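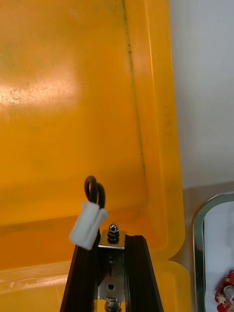

Does it matter what you keep spare circuit boards in? Less than the people selling storage would like, according to Nayeli Rivadeneyra, who has run the repair bench at Gostwood for 16 years and has thrown out most of what she was told to buy.

I had gone to Arnstead expecting to hear about a system. Her colleague Duván Puma had promised me one. What I found was a plain yellow bin, scuffed all over the inside, and a woman with little patience for the word.

"A system is what you have when you can't find anything," she says. "I've had drawers, I've had foam inserts, I had a cabinet with a code on every door. We still lost boards."

The cabinet came from Sorrentino and lasted 4 months. Puma defends it, up to a point. He thinks the codes were sound and the staff were lazy. Rivadeneyra thinks that if a scheme needs people who never get tired, you can't call it sound.

So the boards now go in yellow plastic, one at a time, flat, parts facing up. She likes the colour.

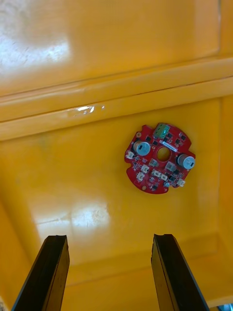

A red board shows up on yellow from across the room, she says, and on the old grey trays it didn't always. I asked whether she had tested that. "No. I looked."

I was less sure about the plastic itself. Plenty of workshops insist on anti-static containers for anything with chips on it, and I put this to her twice. The first time she talked about the price. The second time she gave some ground.

"For new stock, fine, use the proper bags, I do. These are boards that have come out of old machines. Somebody has already pulled them out with their bare hands in a car park." She wouldn't say how many had failed afterwards – there is no record, which seems to me a weakness in the argument.

Puma would like to start one. He has 18 boards set aside for it, and a notebook. Rivadeneyra has told him he can have the shelf by the door until August.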